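Business of Technology, Session 4
Who buys whom, and why: reading an acquisition story
Instructor: Josué Guimarães

Welcome back! Last week we stopped at the point where a young payments company has plenty of users and almost no profit. Today we get to the fun part, when somebody bigger comes knocking. Keep the Velance case open next to these notes, we'll go back and forth a lot.

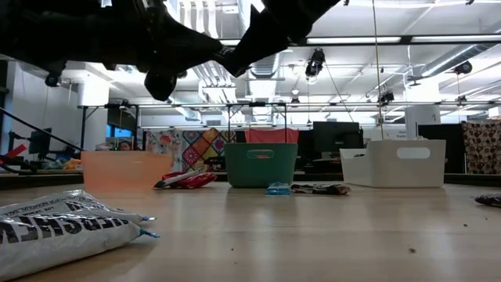
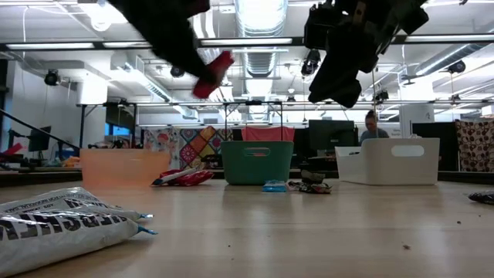
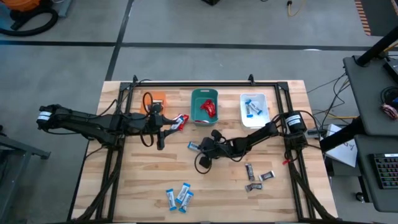
1. The setup

Velance makes a wallet app for small shops. Its parent, Plovitz, bought it during a good year and now needs cash for its own marketplace. Two buyers are at the table. Testent runs a large online store and wants a checkout of its own. Bragança is a regional bank with a slow, unloved app and a lot of deposits.

Testent offers $55 million. Bragança offers less up front, plus up to $13 million later if Velance hits its targets. That second piece is called an earnout, and I love earnouts as a teaching tool, as you can learn so much about what each side believes just by reading the conditions!

2. What is being bought?

Before you argue about price, write down what the buyer gets. With a wallet app it could be the license, the engineers, the merchants who already accept it, or the customer balances. Velance has 2,000 merchants under contract. To Bragança those are future loan customers. Testent already sells to many of the same shops, so it values the list less and the license far more (licenses take a long time to get, and Testent is in a hurry).

Same company, two very different shopping lists. Once you see this you'll read every deal story in the news differently, I promise.

3. Words to know

Term sheet: a short document with the main points of a deal. Most of it is usually not binding. Reporters often treat a signed term sheet as a done deal, so be careful.
Exclusivity: the seller agrees not to talk to other buyers for a set time.
Due diligence: the buyer checks the books, the contracts, the code and the lawsuits.
Write-down: the seller admits on paper that something is worth less than it paid. Plovitz will have to face this one whichever offer it takes.

4. For discussion

Would you take the cash or the earnout if you were Plovitz? Does your answer change if you are a Velance engineer with stock options? And what happens to the merchants if the new owner competes with them? Groups of 4, please, and mix with people you haven't worked with yet.

Reading for next time: the second half of the case, including the appendix on merchant fees. It looks dry but it's the best part. One-page memos are due Oct 24, 2022, on paper or by upload.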